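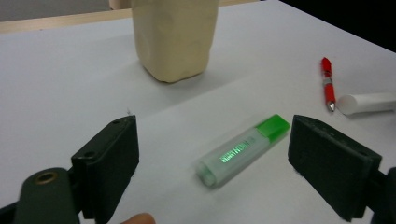 Unit 4: Kicking from hand and field position

Course: Match Analysis for Team Sports
Instructor: Jana Harms
Handout revised 25 February 2022

4.1 Terms

Possession: the period from a team gaining control of the ball to losing it, kicking it, or scoring.
Exit: any action by which a team moves the ball out of its own 22.
Contestable kick: a kick the kicking team has a fair chance of reaching in the air.
Net gain: distance from the point of the kick to the point where the next possession starts, measured along the length of the field.

Net gain is not the same as kick length. A long kick that is caught and run back may leave the kicker's team worse off than a shorter kick into touch. Record both.

4.2 The Bevthorpe set

Exercises in this unit use the Bevthorpe match set, which holds 2390 coded kicks from 34 club matches. Coding starts with the first match in September. Each row gives the point of the kick, the landing point, the type of kick, the number of chasers and the outcome. Penalty kicks at goal and restarts are left out.

Two coding rules cause most of the errors in student work:

1. A charged-down kick is coded at the point of the charge-down – the later bounce is ignored.
2. A kick that goes out on the full from outside the 22 has a net gain of zero, as the lineout is taken level with the kick.
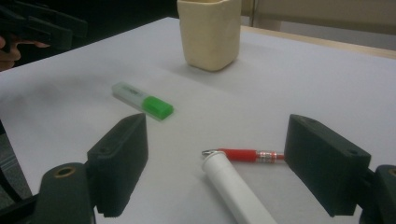

Figure 2. Table with white cover.

4.3 The chase line

The chase is coded by spacing and depth at the moment of the catch. Chasers more than 12 meters behind the front chaser are coded as cover, even when they later make the tackle. A flat line closes the short pass but leaves the space behind it open to a return kick. For this reason the position of the back three on the kicking side is coded separately.

4.4 Sample size

Do not report a success rate for a single kicker with fewer than 30 kicks of the type in question. Pool by position, or give the raw counts.

4.5 Problems

a) Find the median net gain for exits taken inside the 22, split by kicking foot.
b) Compare contestable kicks with two chasers and with three or more. State how dropped catches were handled.
c) In the Pandard v. Salska match, recode the exits in the second half by hand and list any rows where your coding differs.

Reading for next unit: Venter notes, sections on lineout defense.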